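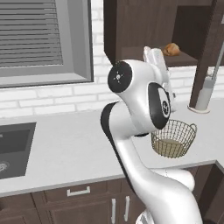 gessoground wrote:
I don't think the canvas stamp gets you a date for this picture. It gives you an earliest possible date for the cloth, and the painting can be a good deal later. Sternach bought canvas by the roll and let it sit.

stretcher_key wrote:
Granted for the cloth. My argument is about the stretcher. The back of the Fumwood harbor view has the Kinlow stamp on the canvas and a separate Kinlow stencil on the top bar, with the stock number 1081. The stencil is the version with the full shop address. The harbor views everyone accepts as early have the short version, name only. If the long stencil came in when the shop moved, the picture can't belong to the first Fumwood summer, and the Bhatia catalog entry is wrong.

gessoground wrote:
If. Where is the evidence for when the shop moved? I have seen that claim repeated in three places and all of them cite each other.

lowtide_panel wrote:
Stretchers get swapped. Has anyone looked at the tacking margins? If there is one set of holes and they line up with the tacks, I would take the stencil seriously. With a second set of holes you are dating a relining or a restretching, and the painting drops out of the argument.

stretcher_key wrote:
One set, on the left and right margins at least. The bottom margin is under brown paper tape and the owner won't have it lifted. I was allowed to see the back for as long as it took to write down the stencil. Tacks looked original, with rust staining in the cloth around each one and no empty holes that I could find.

lowtide_panel wrote:
Then the stretcher is probably the first one. I would still want the bottom margin.

Marl wrote:
Coming in from the paint side. The sky in the harbor view has the dry, dragged handling he used after he gave up painting on panel. The early Fumwood pictures are smoother and the ground is covered all the way to the edge. In this one you can see the gray ground along the horizon and in the rigging. That fits a later date and needs no help from the stencil.

gessoground wrote:
It fits a later date or an unfinished early picture. He left a lot of things unfinished at Fumwood, and his widow sold them that way. I have no objection to a late date as such. I object to building it on a stencil whose chronology hasn't been worked out, and then using the handling to confirm the stencil, when the handling sequence was itself set up from pictures dated by their labels.

Marl wrote:
The handling sequence rests on signed and dated pictures. There are enough of them.

gessoground wrote:
There are signed and dated inland pictures. The dated harbor views are two, and one of those dates is in a different paint from the signature.

Marl wrote:
That was looked at under magnification and the date sits in the same layer. It was in the conservation notes for the loan show.

gessoground wrote:
The notes say "consistent with." Read the sentence again.

oldvarnish wrote:
Can someone state the question in one place? I have read the whole thread and I can't tell if we are arguing about one painting or about the whole Fumwood group.

stretcher_key wrote:
Fair. The question is this. Bhatia sold the harbor view as a work of Sternach's first summer at Fumwood, on the strength of an old inscription on the frame backing. The inscription is not in his hand. The stretcher has the long-form Kinlow stencil. I say the stencil rules out the first summer. gessoground says we don't know when the long form was introduced. If I am right, at least one other picture with the same stencil has to move too, the one with the two moored boats, and that leaves the first summer looking thin.

oldvarnish wrote:
Thank you. In that case the useful thing would be the Kinlow order books. Does anybody know if they survive?

lowtide_panel wrote:
Part of them. The retail ledgers were split up when the shop closed. I believe Þórey Bach has worked through what is left. She used to post here, so I have sent her a message.

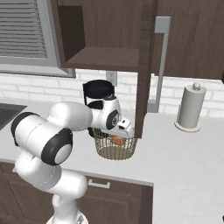

Posted by Þórey Bach
May 7, 2024

I was sent a link to this thread. I can settle a part of it and I am afraid I will make another part worse.

The surviving Kinlow ledgers cover trade sales only. Sternach had a trade account, so he is in them. The relevant line is entry 2378, made in October of the year before the first Fumwood summer. It records prepared canvas on the roll and stretchers in mixed sizes, sent by rail. No stock numbers are written against the stretchers, which is normal for that clerk. A later clerk did write them in.

On the stencil: the long form does not begin with the move to the new premises. I assumed for years that it did, and I am one of the people who put that in print, so the circular citation gessoground complains of is partly my fault. I have since seen the long form on a stretcher from a picture by another painter that was exhibited, with a printed label to prove it, before the move. The address on that stencil is the old one. The address on the later stencils is the new one. So the test is which street appears after the name, and the length of the inscription tells you nothing.

stretcher_key, did you copy down the street?

The number 1081 is a size code as far as I can tell, and it was used in both periods. I would not lean on it.

stretcher_key wrote:
I wrote down the name, the number and the word "Street." The name of the street was under a strip of the same brown tape. I took it for granted that the long form meant the new address, so I didn't press for more. That was careless.

gessoground wrote:
So we are where I said we were.

stretcher_key wrote:
Not quite. We now have a test that would decide it, and we didn't have one this morning.

Marl wrote:
I would add that the October order works against the first-summer date as much as for it. He had stretchers on hand before he arrived. He could have used them up that summer or drawn on the same stock for years. gessoground's own point about the canvas roll applies.

gessoground wrote:
It does, and I accept that. The order is compatible with both dates.

Þórey Bach wrote:
Agreed. There is one further thing to check. Kinlow changed the construction of the corners – the earlier stretchers have a square-cut joint and the later ones are mitered on the face. The change is not dated exactly, but every mitered one I have handled has the new street. Corners are visible without lifting any tape.

lowtide_panel wrote:
Were the corners mitered?

stretcher_key wrote:
I have a pencil sketch of the back and I drew a diagonal at the upper left. I don't trust it. I draw every stretcher that way out of habit. I have written to the owner to ask for the corners and, again, for the street name.

oldvarnish wrote:
And the picture with the moored boats?

Þórey Bach wrote:
That one I have seen out of its frame. Square-cut corners, old street. It can stay in the first summer as far as the stretcher is concerned.

Marl wrote:
Its sky is handled exactly like the sky in the harbor view, which is awkward for me. I will look at my notes on the horizon line again before I say anything else.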